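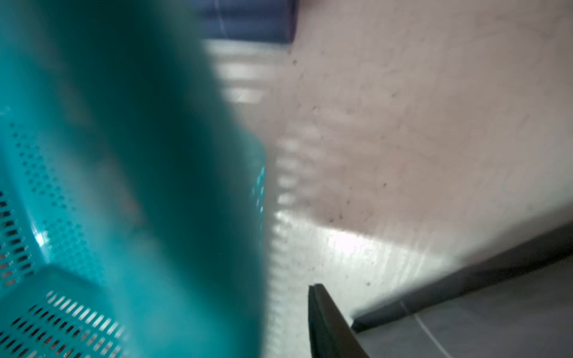

Plastic Baskets, and How I Finally Stopped Buying More of Them

14 Jun 2020

I have a thing for plastic baskets. The cheap kind with holes in the sides, the ones stacked up by the register when you only went in for light bulbs. At one point I had so many that I was keeping baskets in a basket, and my sister asked me (kindly!) if I was all right. So I went through the whole lot over a couple of rainy afternoons, gave a bunch away, and worked out what each of the keepers is really for. A few of you asked for the list after my last post about the linen shelf, so I've typed up my notes.

Holes or slots?

Look at the sides before you buy. Small round holes are great for little stuff. Doll shoes, clothespins, hair ties, crayons, the odd game piece. Long slots let more air through and look nice, but anything skinny will poke out and snag on the basket next door. I learned that with knitting needles. I had three baskets pushed together on a shelf and when I pulled out the middle one the other two came along for the ride, and I spent the evening fishing stitch markers out from behind the radiator.

Some baskets have both patterns on different sides. If yours does, turn the slotted side toward the room and put the small-hole side against the wall, where you can't get at whatever falls out.

If you already own slotted ones and you're stuck with them, cut a piece of thin cardboard for the bottom and fold it up an inch or two at the edges. A cereal box works fine. It won't last forever but cereal boxes are easy to come by at my house.

Feel the rim

Run your whole hand around the top edge, inside and out. You want a smooth, rounded rim. The bargain ones sometimes have a sharp little ridge left over from the mold, and you won't notice it in the store but you'll certainly notice it on a sweater. If you find one at home, a nail file takes it right off. Go slow, wipe away the dust with a damp cloth, check it again with an old pair of tights. If the tights don't catch, nothing else will.

Baskets on the floor

I used to be strict about keeping everything up on shelves. Then I had kids in the house and gave up, because a basket on the floor gets used and a basket on a shelf gets ignored. It's open, it's right there, you can toss a sock in from across the room. So now I have a few floor baskets on purpose, and here's what I do with them.

Pick a bright color. I know the beige ones are prettier! But I have a pale floor in the hallway and I've kicked a beige basket in the dark more than once. Teal, red, bright yellow, anything you can see when you're carrying a pile of towels up to your chin.

Don't drag them. Grit gets stuck under the bottom edge and you end up with scuff marks in a nice long line. Lift, or stick four felt dots underneath (the kind for chair legs). Felt dots do come off if the basket gets washed, so I keep a spare sheet in the junk drawer.

For scuffs you already have, try a plain pencil eraser first. Then a dab of baking soda on a damp cloth, rubbed gently and wiped up with clean water. Try it in a corner before you go to town on the middle of the floor. On my vinyl the eraser does most of it. I wouldn't use the baking soda on anything waxed.

Leave a hand's width between the basket and the wall so you can get the broom in. I ignored this one for years and the dust bunnies had grandchildren.

Washing them

Once every couple of months I take all the floor baskets into the shower. Warm water, a squirt of dish soap, and an old toothbrush for the corners. The corners where the sides meet are the worst, they hold on to lint like you wouldn't believe. For the round holes, a bottle brush pushed flat against the side and scrubbed in circles does a whole panel in no time. A cotton swab works too, but you'd have to be a more patient person than I am.

Don't put them in the dishwasher unless the bottom says you can. One of mine came out shaped like a potato chip. I still use it, it's got potatoes in it, so I guess that's fitting.

Let them drip upside down on a towel. Don't leave them out in strong sun all summer, either. I had a lovely green one on the back step from spring to September and it went chalky and then cracked when I picked it up by the rim.

A few that have earned their spot

The one by the front door is for things that need to leave the house. Library books, a dish that belongs to a neighbor, returns. It's not allowed to hold anything else and I check it every time I put my shoes on.

The one at the bottom of the stairs is for things going up. You have to empty it when it's full, and yes, everyone here pretends it isn't full.

The one in the laundry corner is for odd socks. When it gets to the top I sit down with a cup of tea and match them. Whatever still has no partner gets cut up for dusting.

The one under the sink came from a set I bought under the name Leltel, and it's a bit narrower than the others, so it slides in beside the pipe. Measure your pipe gap with the door hinge in mind! I only measured the cabinet the first time and had to take the whole thing back.

Folding things for a basket

Dark stuff goes on the bottom at my place, with the fold facing up. Navy and black all look the same in a pile, so I roll those instead and stand the rolls up on end. Then I can pull out one without wrecking the rest. It works for T-shirts, leggings and dish towels. It doesn't work for anything slippery.

And if your basket has lots of holes and you're storing wool or anything you care about, line it with an old pillowcase first. Pull the open end over the rim and tuck it under like a trash bag. The pillowcase goes in the wash with everything else and the basket stays clean a lot longer.

Next time I want to get into drawer dividers, and I've got a shoebox trick for those that I'm pretty pleased with. If you've found a good way to get old sticker glue off a plastic rim, please leave it in the comments. I've tried cooking oil and it half worked.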